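Kevcombe Handling Group
Minutes of the gripper fault review, August 2019

Present: hardware, data and safety leads; Parnmont site by phone.
Apologies: Skurkska.

1. Minutes of the February meeting
Accepted with one correction to the part number under item 4.

2. Finger closure fault
Hardware reported that the left finger on unit 12 stopped short of full closure during pick-up work on small packaged goods. The log holds 473 grasps, and the fault shows in the last 3 percent of them. Cause not confirmed. A loose pivot screw is suspected — the hub bearing has not been ruled out.

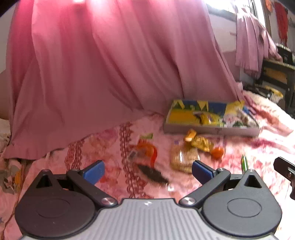
Hand-held gripper, fingers open, over snack packets and an open box on a bedspread.

Safety noted that a finger which sticks and then releases can pinch the operator's hand. Parnmont had one such pinch, no injury. It was entered in the log two shifts late, and the site was reminded of the same-shift rule.

3. Decisions
Unit 12 stays out of service until both hubs have been opened.
Pivot screws on all units to be checked for torque before each session.
Lukoševičius to be asked for replacement bearings; delivery is roughly 2 weeks.

4. Open items
Thread locker type not agreed. Carried over.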